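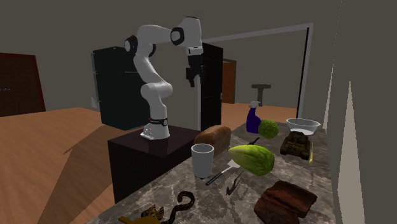 The Sarnov crossing is going to open again, on foot and in both directions, and I'm so happy to be the one typing that sentence! The two delegations signed the Gerkadgate Understanding late last night, after a final session that ran through dinner and well past the point where anyone was making good coffee. I've been the spokesperson for the Cilon Dialogue Office since the talks began, and I've gotten used to sending out releases that say the parties "met and exchanged views." The agenda for these last few weeks was as crowded as that gray marbled countertop, a bit of everything set down wherever there was space: bus schedules, grave sites, cell phone coverage, a disputed well, who gets to fly what flag over a customs shed. A surprising amount of it has been cleared away. Some of it hasn't, and I'll get to that too.

**FOR IMMEDIATE RELEASE**
**Cilon Dialogue Office, Gerkadgate**
**Sunday, March 24, 2024**

## What was signed

The Understanding covers the valley on both sides of the ceasefire line, from the town of Gerkadgate up to the old rail bridge at Sarnov. It was signed by Jintana Inthanon for the Upper Valley delegation and Devendra Thakur for the Lower Valley delegation, and witnessed by our chief mediator, Man-sik Maeng, who has asked me to keep his part of this release short. (Sorry, Man-sik, you're going to come up again.)

The bridge has been shut to civilians for 1,043 days. Under the text it reopens to people on foot in the first half of May, during daylight hours, with a joint desk at each end staffed by both sides. No cars or trucks for now. Residents of the valley can cross with the ID card they already have, and children can go on a parent's card. Nobody will be asked for a letter from a mayor, a militia office or an employer. That last bit took us most of a week, so please, if you only have room for one detail, I'd love it if you used that one.

The second piece is about the missing. There are 194 names on the joint list, which both delegations have now accepted as one list. Until this month there were separate ones, with different spellings and different dates, and families who had reported someone to one side were often told that the other side had never heard of them. A joint tracing desk will open in Rungrueang, the market village a short drive south of the line, and it will hold the records from both sides in the same room. Families can come in person or send a relative. They'll be told what is known, in writing, even when what is known is very little.

The third piece is smaller and I'm fond of it. The Rungrueang market gets its Saturday trading permit back, so that farmers from the upper villages can sell there again without being fined on the way home. If you've ever had an upper valley pear, you'll understand why this got a warm reception from everybody at the table.

## How we got here

These talks have gone on for nearly two years. They started in a school gym with folding chairs and moved four or five times after that, depending on who would lend us a building and who felt safe driving to it. There were long stretches with no meetings at all. Last fall I more or less stopped telling my family what I did all day.

The thing that got us moving again was the list of the missing. Man-sik put it first on the agenda in January, ahead of the bridge and ahead of the customs shed, and both delegations objected, and he left it there anyway. I remember thinking it was a mistake. It's such painful material, and people were already worn out! But the delegates came back the next morning with folders. They'd been up reading. Someone on the Upper Valley side knew a cousin of someone on the other side's list, and the conversation that came out of that was the first one I'd heard in months where people weren't reading from a page.

I asked Jintana Inthanon for a few words for this release, and she wrote them out for me on the back of a lunch menu:

"I've been to that bridge many times to look at the other end of it. My aunt lives over there. I signed so she can come and complain about my cooking in person, and so the families on the list get an answer from somebody."

Devendra Thakur sent me his by text message, after midnight:

"We gave up things we cared about and so did they. I'll be explaining some of those choices at home for a long time. I would still sign it again tomorrow."

## What's still open

I promised I'd get to this. The Understanding is not a peace treaty and I'd be grateful if headlines didn't call it one. The ceasefire line stays where it is. The armed units on both sides keep their current positions, apart from a pullback from the bridge approaches so that people can walk up to it without passing a checkpoint with a machine gun on it. The question of who governs the middle villages has been left for the next round, and so has the well.

Oh, the well. We spent more time on it than on anything except the ID cards. It sits between two farms, it has served both for generations, and each side has a map that puts it on their land. Both farms will keep drawing from it on the arrangement they've already worked out between themselves, and the delegations have agreed to leave it off paper until they come back to the table. I think the farmers are ahead of us on this one.

Demining is another one. The footpath and the bridge deck were checked in the winter and will be checked again before opening day. The fields on either side have not been cleared. When the bridge opens there'll be marked tape along the whole route, and I'm begging every parent reading this to talk to their kids about staying inside it.

There's also the matter of amnesty for people who crossed without permission while the bridge was closed. The delegations agreed that no new cases will be brought. They didn't agree on what to do with the cases already in court. Thiện Quách, our legal adviser, is working with lawyers from both sides on a draft, and he's asked me not to guess at when it'll be done.

## For families of the missing

Please don't travel to Rungrueang yet. The tracing desk isn't open, and the road has been bad since the rains. Opening hours will be read out on both valley radio stations and posted at clinics, at bus stops and at the market office. The desk will be run by Charoen Yensuk, whom many of you already know from the family meetings. He's spent the winter matching names and he's very careful with them.

When the desk does open, bring whatever you have. A photo helps, a school record helps, a letter helps. If you don't have anything, come anyway and tell Charoen what you remember. You won't be charged for anything, and if someone asks you for money to move a name up the list, they're lying to you and I'd like to hear about it.

## For reporters

The full text will be handed out in all the valley languages on Monday morning at our office in Gerkadgate, upstairs from the pharmacy. It's eleven pages with the annexes. Thiện will go through the legal parts and I'll take questions on everything else for as long as my voice holds up (it's a little rough today).

Neither delegation is giving interviews until they've been home and talked with their own people, and I'd ask you to respect that. Please also don't go up to the bridge looking for pictures. The pullback hasn't started and the soldiers there have only just been told. We'll arrange a proper visit before it opens, with space for radio and print as well as TV, and everyone who signs in on Monday will get the details.

Families on the joint list have been told they can talk to the press if they want to. Many don't. If somebody says no, kindly leave it at that and come bug me instead.

The next round of talks opens after the bridge does. Both delegations have said they'll be there, and Jintana has said she's bringing pears.

**Contact:** Press desk, Cilon Dialogue Office, Gerkadgate. Walk-ins welcome on weekdays, ring the lower bell.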